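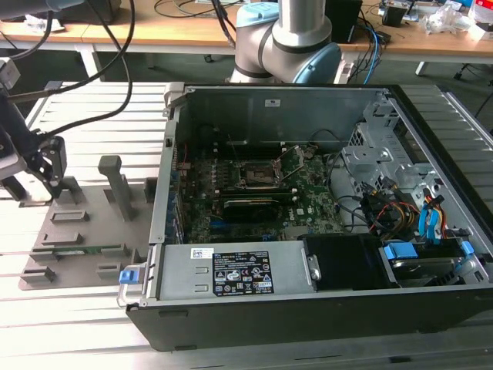
Section 4: Getting the Rustlow cell ready for a desktop teardown

By now you should have both arms bolted down, powered and homed (if you haven't, go back to section 3, I'll wait). This part covers setting up a PC case so the Rustlow can work on the board and the parts around it. I wrote it after doing the job at our Esham shop more times than I'd like to admit, so where I sound fussy, it's because I've been burned.

You'll need the fixture tray, a donor desktop with the side panel off, and a wrist strap for yourself.

Placing the case

1. Unplug the PC completely and hold its power button in for 5 seconds. Then put your strap on.

2. Lay the tower on its side with the open side facing up. The slotted aluminum top is nice and flat, so any rocking you feel is coming from the case itself. Check for rubber feet and pull them off if they're on the bottom side.

3. Slide the case up close to the tray but leave a gap of 2 finger widths. The gripper needs somewhere to go when it backs out, and if the case is jammed up against the tray you'll get a collision stop on the very first pick.

4. Open the Güneş app on your laptop, choose Case Align and jog the gripper to the corners it asks for. Take your time here! A sloppy corner follows you through the whole program.

Note: Small form factor cases work too, but you have to pick the short profile in Güneş before you align. Changing it afterward wipes your corners. I've complained about this and I'm told it's on the list.

Preparing the board

5. Release the CPU socket lever by hand and swing the bracket all the way up. The Rustlow can do this step by itself with the lever add-on, but I don't use it on older Dell boards. The levers are stiff and I'd much rather feel what's going on.

6. Look across the board for loose cables. SATA and power leads love to spring back up over the place you just cleared. Tuck them toward the drive bay, and use a bit of painter's tape if they won't stay put.

7. Set any small loose boards in the lower slots of the tray, flat, with nothing poking up past the raised blocks.

Caution: Keep your hands out of the case once the light on the control box turns solid. The arms move slowly in Align mode, but in Run mode they don't, and the fingers close hard enough to hurt.

First run

8. Set speed to 5 percent and start the program with your hand on the stop button. Watch the whole thing through. Yes, it's dull.

9. If the gripper comes down where you expected, go up in small steps. I stop at 95 and leave it there, as full speed makes our bench hum and the picks get worse.

10. If it lands off to one side by the same amount every time, redo step 4. If it's off by a different amount each time, the tray is probably loose, so snug up the clamps and try again.

Still stuck? Yavuz Başaran at the Prurkville office handles set-up calls, and Thursday mornings are the easiest time to catch him. Have your Güneş log saved before you call, it's the first thing he'll ask for.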